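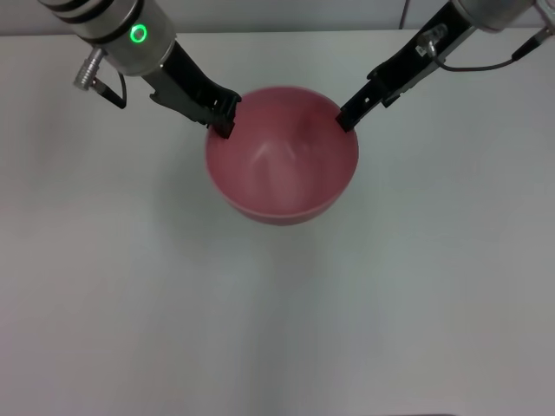
Photo: Győző Dobos

From: Andor Virág
To: kitchen list
Subject: Re: Pink bowls, keep or replace?

Print this message | E-mail this message

Győző Dobos wrote:

> I went through the low cupboard on Sunday and pulled out the
> plastic bowls. They are the plain pink ones, round, no lid. The
> question is whether we keep them for the March suppers or buy
> the steel set from Kimell. The steel ones nest better and they
> can take hot soup. The plastic ones are lighter and the kids can
> carry them. Note that we also have the deep red ones from Medve
> and people mix them up.
>
> Also, does anyone know if the pink ones can go in the dishwasher?
> There is no paper with them and I don't want to guess.

Győző,

Thanks for doing the cupboard. I would keep the pink bowls, at least through spring.

On the dishwasher: top rack only, and use the short cycle. I ran a few of them on the long cycle last year and they came out with a slight warp in the base, so they rocked when you set them down. Those went in the recycling. If you find one that rocks, put it aside too. Anything that held tomato sauce should be rinsed right after the meal. Once it dries on, you are scrubbing, and the green pads leave scratches that hold grease. Use the soft side of a sponge, or a cloth with baking soda if there is a stain.

The finish is matte, so a bowl can look a little dusty even after it has been washed. Run a finger around the inside. If it squeaks, it's fine. If it drags, wash it again in hotter water with less soap. I think half the complaints we get are soap film from people using too much of the Stuvex liquid. One squirt per sink is plenty.

Hot soup is the real problem and I agree with you there. The pink bowls are all right for salad, bread dough, fruit, popcorn and cold noodles. They should not go in the microwave and I would not ladle anything boiling into them. For soup we have the stoneware, which is heavy, but adults can carry it from the counter.

I looked at the Kimell set. It is a good set but the price before shipping would take 436 out of what we have left, and the oven door still has to be fixed. I would sooner do the oven first and look at bowls again in the fall.

Storage: please stack the pink ones no higher than the shelf lip, open side up, with the Medve bowls on the other side of the divider. When they are jammed together the rims catch and you have to twist them apart. If two are stuck, put cold water in the inner one and stand the outer one in warm water for a minute. Don't pry with a knife. The gray Fastness bins would also work if someone wants to clear out the napkins that are in them now. The shelf is 40 inches wide, so two bins fit next to each other with room for the colander.

One more thing. The big mixing spoon is missing again. It was in the drawer under the toaster when I locked up. If you took it home to wash, please bring it back before the next supper.

Andor

Recent messages on this list
- Oven door, second quote
- Re: Who has the big spoon?
- Stoneware: two chipped, please don't use
- Napkins and where to put them
- Re: Re: Supper menu for March
- Colander handle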